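## 4. Hanging the side baskets

This section covers the two wire-mesh baskets that hang on the frame around the work surface: the long white basket on the back rail and the black basket on the left post. Complete Section 3 (wall panels) first. The panels cannot be slid into place once the baskets are on.

### 4.1 Before you start

You will need:

- the white basket and its two rail hooks
- the black basket and one Belkadi screw clamp
- a 30 cm ruler or longer
- a soft cloth
- a pencil or removable tape

Clear the tabletop below the rail and lay the cloth over it. The surface resists stains but chips if a clamp is dropped on it.

> **CAUTION:** Do not hang either basket from a wall panel. The panels carry no load.

### 4.2 White basket (back rail)

1. Measure the horizontal rail between the two corners and mark the center with tape.
2. Fit the two hooks to the rear rim of the basket, 19 cm apart.
3. Lift the basket over the rail with the fine grid facing you. Let both hooks seat fully before letting go.
4. Slide the basket until its center lines up with the tape.
5. Press down lightly on each end. If one end dips, reseat the hook on that side.
6. Remove the tape.

Load limit for this basket is 3,000 g, spread along its length. Put flat and light items here. Anything heavy goes at the ends, directly under the hooks.

### 4.3 Black basket (left post)

1. Open the clamp and pass it around the post.
2. Hold the basket against the post with the open top facing up.
3. Close the clamp over the basket wire and the post together. Finger-tighten only.
4. Set the height. You should be able to reach the bottom of the basket without leaning on the wall panel.
5. Tighten the clamp another half turn.
6. Pull the basket gently toward you. It should not turn on the post.

NOTE: Kits packed by Woretura include a second clamp. It is a spare -- fitting both makes the basket harder to adjust and does not raise the load limit.
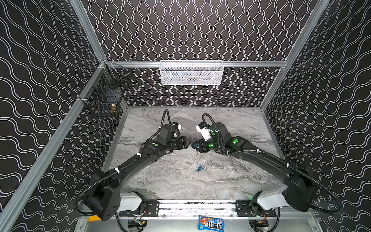 *Figure 4-1. White basket on the back rail, black basket clamped to the left post.*

### 4.4 Loading the baskets

Small parts go in the black basket. Keep short cylindrical items near the lower front, where they can be picked out by hand. Items thinner than the mesh openings need a liner; the Pesorance liner sheet can be cut with household scissors.

Leave a gap of at least 100 mm between the lowest point of a basket and anything standing on the tabletop.

> **CAUTION:** Do not stack items above the rim. An item that falls from the back rail can mark the surface.

### 4.5 Checks and cleaning

- Check the clamp every Wednesday, or on whichever day the surface is cleaned.
- Wipe the mesh with a dry cloth. Use a soft brush for the fine grid.
- Do not spray cleaner at the baskets while they are hanging. Overspray leaves streaks on the black panels and shows up between the white lines.
- If the clamp pad has worn through to the metal, replace it. Lavley part lists show it under "post fittings."

Hook spacing in 4.2 was changed at the last revision by Wakana Morikawa. Older copies of this guide give a wider spacing, which lets the middle of the basket sag when nearly full.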